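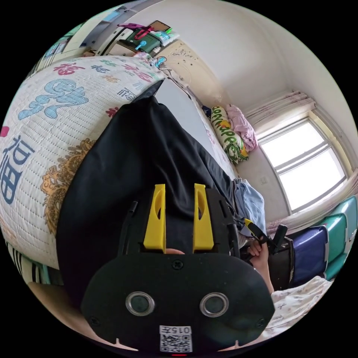 Photo: Mylene Bautista / Gritcombe Tool Library

Gritcombe Tool Library — January walk-through, with comments

Checked by Jihad Hamdan and Brian Ondieki. Marks are OK, FIX or WATCH. Comments are Jihad's unless they have initials.

Front door and counter

Door opens fully, nothing stacked behind it: OK
Exit sign lit: OK
Floor mat flat at the edges: FIX. The left corner curls up. I taped it for now, but we need a new mat before the spring rush.
Sign-out sheets list the safety gear that goes with each tool: OK. This is so much better than last year! People are leaving with ear protection and they seem glad to be asked.

Ladders

Feet, rungs and spreaders: OK on all but one
Tall Burkis stepladder: FIX. One rubber foot is worn down to the metal. Tagged red and chained to the rack. Knut Lammers has the part on order.
Weight labels readable: WATCH. Two are fading. BO: still readable if you tilt them to the light, but let's get new ones.

Power tools

Cords, full length, by hand: OK
Plugs and ground pins: FIX, one bent pin on the small Melis sander
Guards move freely and spring back: OK. The circular saw guard used to stick and it is lovely now. Jörg Schmieder cleaned it out with a toothbrush and a lot of patience.
Blades sharp and tight: OK
Mullix pressure washer, hose and trigger lock: WATCH. The sticker says 3,000 psi, so I would like the hose looked at every time it comes back, even if it was only out for an afternoon.

Electrical

Test button on every GFCI outlet: OK, all tripped and reset
Space in front of the panel: FIX. Somebody parked the leaf blowers there again. Moved them while we were standing there. BO: yellow tape on the floor?
Yes please — I'll bring a roll.

Shelves and storage

Heavy items below waist height: OK
Shelves anchored: OK
Gas cans empty before they go on the rack: WATCH. One smelled strong. Put outside in the metal cabinet.

Fire and first aid

Extinguisher gauges in the green: OK
First aid kit: FIX. Out of eye wash, and down to the tiny bandages that fit no one over the age of five.
Smoke alarm: OK, and very loud

We went through 127 items in all, the best list we have had yet. Next round starts with the red tags. If you fix something, write your initials beside it and leave the tag in the tray by the counter.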